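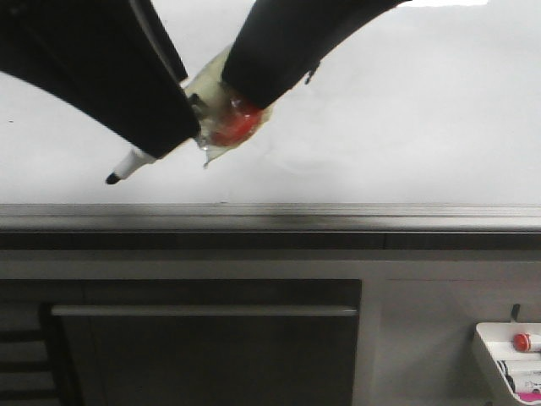 How many demos before a whiteboard writing policy stops flailing?

Ok-hee Na

Hi all, long-time reader, first post. I've been recording teleoperated demos of a two-finger gripper drawing short strokes on a whiteboard with a marker. So far I have 60 episodes and I trained on those last night. The arm goes to the board every time, which made me very happy for a minute, and then it either hovers a hair above the surface and draws air or it mashes the tip in and skids sideways. I'd love to get to 100 episodes and stop, my wrists are not thrilled with me. Is that silly? Do people go way higher for contact stuff like this? Also, I wipe the board between takes but there are always faint smudges left. Should I be scrubbing it properly, or leave it?

Junhao Wan

100 is fine for pick and place if your start positions are tidy. For writing I'd plan on more. I did a line-drawing task in May on a project we called Narine and it only got steady at 400, but I was also lazy about how I held the marker. The grip angle drifted from one day to the next and the policy averaged all of it into mush.

So before you record anything else, play back ten of your episodes side by side and look only at the moment the tip gets to the board. If the marker sits at a different slant in every one, either fix the slant or vary it on purpose and make sure the camera can see the tip. Fingers love to hide the tip! Mine was covered in a third of the takes and I had no idea until I scrubbed through them.

Leave the smudges — your board will be dirty when you run the thing for real, so let it learn that.

Renji Chiba

get more data

Geum-ok Tak

Agree with Junhao on the slant, don't agree on the number. Hovering and mashing in the same policy sounds to me like it can't tell where the board is. If you have any force or motor current reading, log it and feed it in. I had the same hover with 60 episodes and adding current fixed most of it before I recorded a single new one.

Two other things. Slow down for the last inch of the approach, people rush it when they teleoperate and then there are only a few samples of the part you care about. And keep your failed takes in a separate folder, labeled. I tossed mine on the Bråten job and wanted them back a week later.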